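Fluvitero Home Services: Assisted Housekeeping Program
Progress report to the Zumport Workplace Technology Fund, 16 April 2022

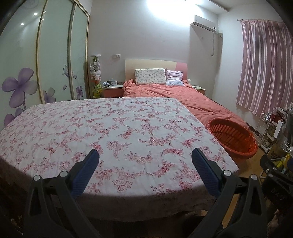
Status

The demonstration phase is on schedule. Housekeeping staff have now recorded 3,517 accepted demonstrations with the Akis hand-held gripper in client and staff homes. Training of the first control policy by Ogundipe, our robotics contractor, has started on the accepted set. No robot has yet been used in a client's home and none will be before the next review.

Table clearing and cloth handling are the priority tasks. Laundry sorting into baskets has been added at Ogundipe's request and is at an early stage. Bed making remains out of scope for this grant. The staff asked for it first, as it is the task they most associate with back strain, but the single-handed tool can't manage a fitted sheet and we have not tried to force the point.

Recording conditions

Recording takes place in furnished rooms in their ordinary state. The original proposal allowed for a mock-up bedroom at the depot. We dropped this after the first block of sessions, when the depot recordings proved too uniform to be of much use. The money set aside for furniture was moved to staff hours, as agreed with the Fund.

Ordinary rooms raise problems the depot did not. The bedroom shown under the title has most of them together: a printed floral cloth over a large table, glossy wardrobe doors that throw back small bright reflections, and a strong patch of light high on the far wall while the hanging part of the cloth is in deep shadow. The tool is at its wide opening there, and the fabric between the pads is a nearly flat surface with only faint creases. Fabric lying like that is the hardest starting state we record. There is no raised fold to close on, so the operator has to make one by pressing down and drawing the pads together.

Patterned cloths are rejected more often than plain ones at the review stage. Ogundipe puts this down to the fold edge being difficult to separate from the print. We have asked staff to keep recording on patterned cloths all the same, given that clients own a great many of them.

Changes to staff work

Six housekeepers are trained on the tool. All volunteered and all keep their existing classification. Recording is paid at the normal hourly rate plus the training loading, and is capped at up to eight hours per person per week. The cap was set after staff reported sore forearms from holding the trigger closed. Sessions are now broken by ordinary cleaning work where the roster permits.

The work itself has changed in ways the proposal did not foresee. A demonstration has to be done slowly, with one motion finished before the next begins, and experienced housekeepers found this frustrating. Several said they were being asked to do the job worse than they know how. Siham Hamdy, our lead operator, revised the instructions so that each person may use their own order of work provided the pads stay in view during contact. Rejections fell after the change and complaints about pace have mostly stopped.

Siham's own position has shifted the most. She now spends the larger part of her week checking recordings and coaching, and has less time on her regular client round. Two of her long-standing clients have been moved to another housekeeper. One objected, and we have arranged for Siham to do alternate visits. Her duties no longer match her position description, and a reclassification has been put to payroll. We expect it to be backdated to the start of the checking work.

There has been some unease on the wider team. The question put most often at toolbox meetings is whether hours will be cut once a machine can clear a table. Management's written undertaking is that no rostered hours will be removed during the grant period. The undertaking does not extend past it, and staff know this. We recommend that the Fund and Fluvitero settle a position before the field trial – leaving it until afterwards would put the trial operators in a poor spot.

Privacy and consent

Recording in a furnished room captures personal belongings whether or not they matter to the task. Householders sign a consent form for each session and can have a recording withdrawn before it goes to Ogundipe. Operators remove or turn over mail, medication and framed photographs beforehand, with the householder's agreement. Hands visible at the edge of a recording are acceptable. Faces are not, and any recording containing one is deleted at review.

Madalena Meireles has taken over the consent register. She found three sessions with forms missing a signature. The recordings were quarantined, the householders were contacted, and all have since signed. The checklist now requires the form to be sighted before the tool is switched on.

Equipment

The Akis tools have held up reasonably well. The finger pads wear on the inner ribs and are replaced when they begin to slip on light cotton. Pivot pins need checking for play, a job now done at the depot at the start of each week. One tool was returned to the supplier with a sticking linkage and came back repaired. Battery life is adequate for a normal session but not for two run back to back, so a spare travels in each kit.

Uploading from the depot is slow. Recordings are queued overnight, and a failed upload is generally not noticed until the following morning. Ogundipe has offered a checker that flags incomplete transfers. It has been installed on the depot machine and not yet tested under a full load.

Next period

Work will continue on cloth handling, with more sessions in poorly lit rooms and more shiny furniture in view. Ogundipe will bring a bench arm to the depot in late April so that operators can watch the first policy attempt the tasks they recorded. Attendance will be paid. Operator comments from that session will be attached to the next report unedited.

Budget remains within the approved amounts apart from transport, which is over owing to travel between homes. A variation request covering the difference will follow separately, with the mileage log attached.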